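### 4.2 Food-handling tasks on the Cirau kit

The second group of tasks uses the Cirau tabletop kit as sold by Tinivetti, with no changes to the fingers or the mounting hardware. We bought the kit at the listed price and set it up from the printed guide. Assembly took one Friday afternoon, and most of that time went to routing the cables so that they would not catch when the arm turned.

The kit comes with a parallel gripper and a small wrist camera. The camera is the only sensor used in this section. Its view includes both fingers, so the policy can compare fingertip position with the target directly -- we did not add an overhead camera, although the software supports one. Figure 2 gives a typical view during the plate task.

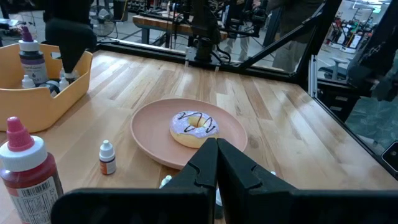 **Figure 2.** Wrist camera view in the plate task. The gripper fingers are close to the toy donut on its plate; bottles and a storage basket are on the left side of the table.

We kept other items on the table for all runs. Bottles with white caps are a fair test for the kit, as small pale objects near the plate were the most common source of bad grasp proposals in our early trials. The Plurwood planner that ships with the kit treats every object outside the target region as an obstacle. This is safe but slow, and it sometimes refuses a grasp that an operator would consider easy.

Training data came from teleoperation with the Osei hand controller, which is sold separately. We recorded 1668 episodes across 16 task variants. Two operators shared the work. Episodes in which the target left the camera view for more than two seconds were removed before training.

The vendor's guide recommends recalibrating the camera each morning. We followed this for the first week and then moved to weekly calibration, with no change in grasp error that we could measure. Buyers should still check the wrist bracket -- its screws loosened on our unit in November and had to be tightened before the runs reported in Section 4.3.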